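**Fri 4 August – washroom, vanity counter**

Finished the list for the washroom today. The counter is beige and brown marble and it shows every soap drip, so most of the morning went on that one surface.

Cleaner: used the Dikum at one capful to the bucket, as on the sheet. The Skemetti cream we tried in May left a haze on the darker veins and took two rinses to lift. I have put the rest of it on the bottom shelf with a label. Please don't use it on stone.

Order of work, for whoever does it next:

- take everything off the counter, soap and vase included
- dry cloth first, then damp, then dry again
- backsplash before counter
- basin last
- leave it clear for 20 minutes, then put things back

The backsplash strip is the part that gets skipped. The mirror's bottom rail runs just above the counter and it is awkward to get a hand in flat. A folded cloth over a ruler does it. Keep the cleaner off the rail – spray the cloth, never the wall. 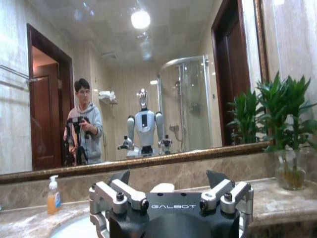
*Entry by Horacio Riquelme. Read and initialed: F. Cabral*

Soap goes back by the sink, on the counter just above the basin. It is the orange one in the clear pump bottle. Fidel wanted it on the other side, but then people drip right across the marble to reach it.

The vase stays on the right. Changed the water and cut the stems back a little at an angle. The long leaves come over the lower part of the mirror frame, and I have left them that way for now. If they start to mark the wood, turn the vase or take off the front leaf. The glass is clear, so old water shows. Once a week should do.

Mirror: glass cleaner and a lint-free cloth, top to bottom. Frame gets a dry brush only. I don't know what the gold finish is and I don't want to find out with solvent.

Stock: 16 Brernico cloths left out of the pack of 54. The rest are in the wash or in Fidel's drawer. Rostami sells the refill soap by the case, price still to check.

Open items:

- felt pad for under the vase
- ask about resealing the marble, last date not in this book
- second ruler

Total time some 100 minutes, including the stems.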